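Esdale open day, who else went?

Started by ridgeback_tas

Went along to the Vestgate open day at Esdale on 4 July 2024. Parking was a pain but entry was free. I spent most of my time at the two-arm bench in the back hall.

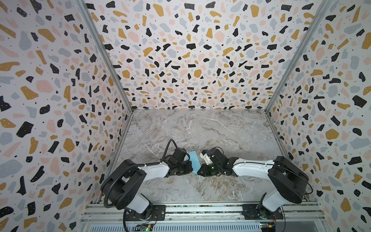

I stayed for two full demo slots, 20 minutes each. Eirini Vasilakis ran both and took questions the whole way through. She said they'd logged 746 runs on that bench and wanted 1000 by October. I asked what the arms cost and she gave me a straight answer for the parts but not for the labour, fair enough.

What did everyone else think?

-----
molly_k

I was in the second slot. Liked that it was small arms on an ordinary bit of extrusion, with the cables out where you can see them. My neighbour builds things like that in his garage. The Rollel stand was all brochures.

-----
Gantry Dave

Didn't rate it. Two arms to handle one bit of light blue stuff, cloth or paper, I couldn't tell from the back row. A fixed jig and a cylinder would do it quicker. We had 182 people through our own open day last year and they got to see machines making product.

-----
ridgeback_tas

Dave, a jig does one part. She said the whole point was thin floppy things that never sit the same way twice. You can't jig that.

-----
Gantry Dave

You can if you control how it arrives. Feed it flat and most of the problem goes away.

-----
pulleyman

Depends on the job. Where I work half of it comes in a bin and someone sorts it by hand. I'd be happy with slow if it was reliable. Did she give a failure rate?

-----
ridgeback_tas

Not a number. She said the wrists were the weak spot and they carry spare servos.

-----
molly_k

What was with the terrazzo wallpaper? Black and mustard chips on three sides, gave me a headache after ten minutes. My daughter loved it though.

-----
pulleyman

Did anyone get to the Sproģis talk? I had to leave before it started.

-----
Gantry Dave

I did. Better than the bench, and he had cycle times. I'll type up my notes on the weekend.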